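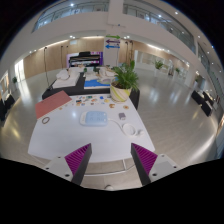 Ticket 3005, Standort Metdale, Projekt Esquivel
Betreff: Beispiele werden nach dem Hochladen abgelehnt
Wir sammeln in der Halle Beispiele für die Aufgabe „Block umsetzen“. Seit der Umstellung auf Version 184 lehnt die Prüfung von Erkenia viele Durchgänge ab, mit der Meldung „Posenverlauf nicht stetig“. Der Aufbau ist einfach: weißer Tisch, die hellblaue Steckdosenleiste in der Mitte, der kleine Block dahinter beim weißen Kabel. Die Greiffinger zeigen am Anfang zum Tisch, wie in der Anleitung verlangt.

Was ich schon versucht habe:
Kalibrierung der Kamera neu eingelesen, ohne Änderung.
Bildrate auf 30 gesetzt, ohne Änderung.
Durchgang 123 langsam wiederholt, wurde angenommen.
Danach im normalen Tempo, wieder abgelehnt.

Ich vermute deshalb, dass die glänzende Stelle auf der Tischplatte die Verfolgung stört, bin mir aber nicht sicher. Für den Vergleich nehme ich jetzt auch die Lage, bei welcher der Block oben auf dem Gerät steht. 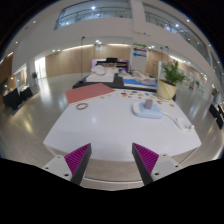 Sioned Rowlands: Bitte zuerst den Zeitversatz zwischen Kamera und Lagesensor prüfen. In Jillside hatten wir denselben Fehler, und langsame Durchgänge gingen dort ebenfalls durch. Den Wert findest du im Protokoll unter „Offset“.

Danke, ich lese den Wert heute gegen 16 Uhr aus und trage ihn hier nach. Das Ticket bleibt bitte offen.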